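Tarkeo Club Handbook, Section 6: Your First Towel Fold with Two Hand-Held Grippers
Plorkeck Robotics Club, Nendumthorpe. Updated 26 April 2020
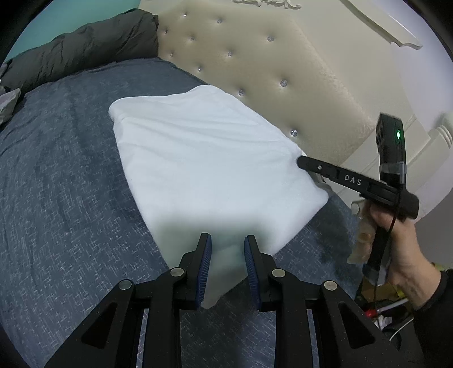 Reading time: 2 min

Welcome to the fun part! By now you have both grippers charged and paired (Section 5), and you're ready to record a real fold. A white towel on a dark bedspread is a great first task, as the edges show up so well. Any bed, couch or big table at home will do.

Before you start

Open the Tarkeo app and check that both grippers are listed. Squeeze each handle all the way and let go. The fingers should close and open smoothly, with no clicking. If one sticks, go back to the pivot screw check in Section 4.

Recording a fold

1. Lay the towel out flat, one short side facing you. Leave plenty of bedspread showing on all sides.

2. Take one gripper in each hand and press Record. Hold still until you hear the beep.

3. Pinch the two near corners. Grab only a little fabric, right between the rubber pads.

4. Lift, carry the corners to the far edge, and open both grippers together. Slow and steady looks wonderful on playback!

5. Fold side to side the same way, then once more, until you have a neat rectangle.

6. Use the tip of one gripper to nudge the sides straight while the other stays near the front corner. A few wrinkles are fine.

7. Back both grippers away from the towel and press Stop.

Note: Keep each fold under 45 seconds. The Kovačević script we use for sorting will skip anything longer, and it's a shame to lose a good one.

Note: Long sleeves are OK, but push them up if they keep brushing the handle.

Caution: Keep fingertips and hair out of the linkage arms. They close faster than you expect.

Caution: Leave slack in the camera cable. Never lift a gripper by it.

How many do I need?

Each team turns in 50 folds before the June meet. Mix it up! Try a new starting angle, switch hands, or borrow a different towel. Last season's top team had 19 kinds of cloth in their set, right down to a pillowcase.

If the app shows "track lost," see Section 7.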